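Two months with the Flerkine arm

I said in June that I'd write up the Flerkine once I had stopped being annoyed at it. It's August 6, 2021, I'm still a little annoyed, and I'm writing it up anyway.

For those who skipped that post (fair): the Flerkine is a desktop arm kit sold by Vultance. You get the arm, a base, a two-finger gripper, a wrist camera, a bag of screws that I believe reproduces in the dark, and a 2-year parts warranty. I paid $467 for mine on sale. There is a pricier bundle with a carrying case, for people who plan to take their robot arm somewhere nice.

The build took me a weekend. The manual claims an afternoon, and I would like to meet the afternoon. My friend Duván Tamayo came over to help and read the steps aloud in a voice that got flatter as the night wore on. We put one bracket on backward twice. The second time we knew it was backward and were hoping it wouldn't matter.

It mattered.

The gripper

I'll start with the good part. The stock fingers are big angular black things with textured pads on the inside, and they are better than they have any right to be at this price. My test objects are foam cubes. Foam is cheap and forgiving, and it shows you right away if the grip is set too hard. Out of the box mine was set to walnut. Grip force lives in the Magesa software under a menu called "Preferences (Other)", and once I found it I turned the number down until the cube only pinched in a little at the fingertips.
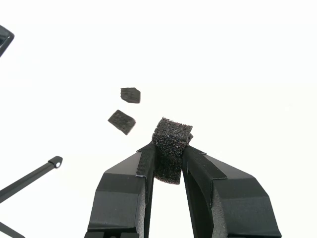
The sorting job

Everyone who buys one of these ends up sorting something into something. I went with black foam cubes and frosted white ones, and a white bowl with a little pouring spout. Black goes in the bowl, white stays on the table. A toddler could do it, and a toddler would also want lunch.

You teach it by steering the arm through the job over and over while Magesa records. Then you press Train and go find something else to do with your evening. After the first batch of runs it had learned one thing well, and that was reaching for the bowl. Picking up a cube on the way struck it as optional. More runs helped. Spreading the cubes out helped a lot more, and the manual doesn't mention that anywhere. My early layouts were too tidy, and the arm had more or less memorized them.

One more tip: plain surroundings. I had been working on a desk with a busy wood grain and a coffee mug that wandered. White table, gray walls, no mug, and it settled down within a day.

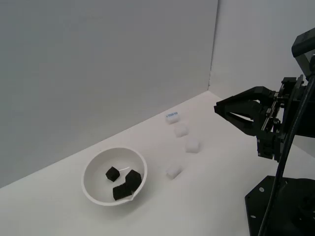 Things I would send back if I could send back only parts

The cable. It plugs into the front of the camera, bends hard right at the connector, and then swoops down across the table in one long loop. I have nothing against loops. But it hangs where I want to put things, and there are no clips in the box. Skosport sells a clip set that fits. I've ordered it, grumbling.

The forum. It has 3,657 members and as far as I can tell they all have the same question about firmware.

The black. Every last piece of this machine is black, including the screws' hiding places. Drop something small into the base and it's gone until you fetch a flashlight.

The camera, on the other hand, I have come around on. It sits up on top of the gripper and gets a decent look down at the bowl. Picture quality is fine. I wouldn't want my portrait taken with it.

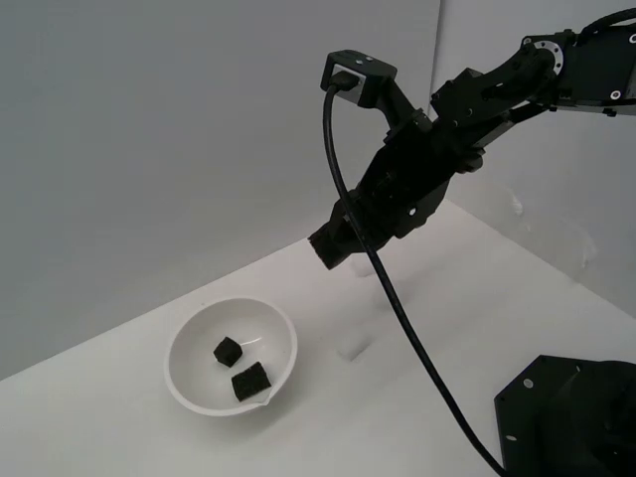

Gripper over the table, two black cubes in the bowl.

So, should you buy one? If you like fiddling, yes, at the sale price. At full price I'd wait. If what you want is a thing that puts cubes in a bowl, you have a hand, and the hand's firmware is current. I'm keeping mine. Next up is socks, which Duván says is a mistake, and he has seen my socks.

Comments (3)

Octavio Ñahui
Does the grip setting survive a restart? Mine goes back to crushing everything each morning.

Duván Tamayo
For the record I said the bracket was backward the FIRST time.

benchlint
Been on the fence between this and a used one with more reach. How noisy is it? I'm in an apartment and my neighbor already hates my printer.

Contact | Copyright 2021, all grumbling reserved | Back to top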